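About Lerkeo

Lerkeo is a player data service for semi-professional and youth football clubs. We maintain contract, registration and appearance records and supply them to clubs, agents and regional leagues through a web portal and a weekly file.

The service started as a shared spreadsheet kept by three clubs in the Sindorholm district, who were tired of checking expiry dates by phone before each transfer window. It now holds 2,656 player records, of which 2,131 belong to players registered for the current season. The remainder are kept for loan history and training compensation claims.

Each record lists the player's position, registration status, contract end date, option clauses where the club has disclosed them, and minutes played by competition. Clubs enter their own contract data. Appearance data comes from match sheets and is checked against the referee's report before it is published. Where the two differ, the entry stays marked as open until the league confirms it.

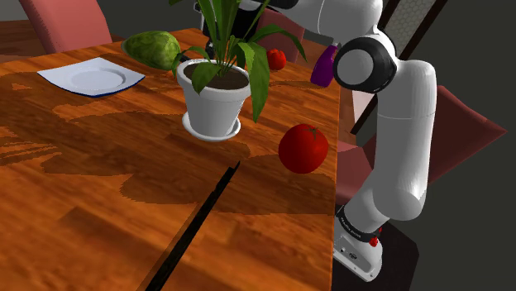
We do not publish transfer rumors, market values or player ratings. Wage information is not collected. Clubs decide which fields other subscribers can see, and a player may ask for a copy of his or her record at any time.

Our staff of 11 works from the Prajapati building, one floor above the district league office. Software development and hosting are handled by Sturkix under a service contract — all data entry and checking is done in house. Support is open during office hours for most of the year, with evening cover until 10 p.m. in January and throughout the summer window.

Clubs wishing to subscribe should send their league affiliation number and current squad list through the registration form. Accounts are normally set up before the next weekly file goes out.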